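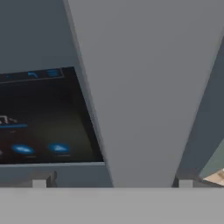 Sim render, wrist view, fingers right up close. Screen behind on the left.

Gripper shopping, where we are so far
Posted by Joanne Sowerby, Oct 28, 2019

Quick page so everyone planning the Dumness cell can see what we're spending on and why. More pictures when I get a minute. Prices are in the spreadsheet, don't ask me for them here, they change.

About the render
Gray finger takes up most of the middle. Blue buttons on the panel still show past it on the left, the small writing under them can't be read. Worth thinking about before we pay for wide fingers. Narrow set costs more from Bettencourt but they do take returns. Mirken doesn't.

What's on the list
Two grippers, one to run and one on the shelf. Spare fingers, 5 pairs. I had 2 in the first draft and got talked up, fine.
Wrist camera. Either mount it further back or get the wider lens. Not both, budget won't take it.
Cables. Always forget cables. Put in a line for them this time.
Sim seats from Boteo, yearly. Cheaper to find out a finger is too fat on a computer then on the floor.

Money
65 percent of the equipment line is spoken for already. The rest has to cover install, training and whatever breaks. Shipping is nearly 100 dollars a box from Bettencourt so please batch your orders, no one-offs.

Dates
Final numbers go in before February. Lead time on the fingers is 5 weeks if they have stock, longer if they dont. Camera is off the shelf.

Still open
Does the panel need real button presses or can we talk to it over the network? If network, we drop the narrow fingers and save a chunk. Need an answer from controls before I sign anything.
Wall mount or bench mount. Bench is cheaper, wall keeps the floor clear. Leaning bench.
Service plan, yes or no. Mirken wants it signed up front, Bettencourt lets you add it later.

Send changes to me, not to purchasing. They'll only forward them back.

Joanne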